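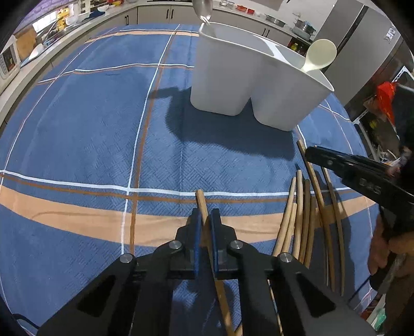 What stopped the Fusgate trials in August? A loose jaw pin, which let the gripper close on command and then quietly open again whenever it felt like it.

Vindadley has pulled 11 of its 17 Fusgate hand tools for new pins. The fault turned up in 121 logged drops, most of them first blamed on the operators. "We retrained two people before we checked the hardware," said Xiuying Song, who runs testing – and who was one of the two. No injuries were reported. Haoran Lu in repairs expects the tools back once Madard ships the parts, already late twice.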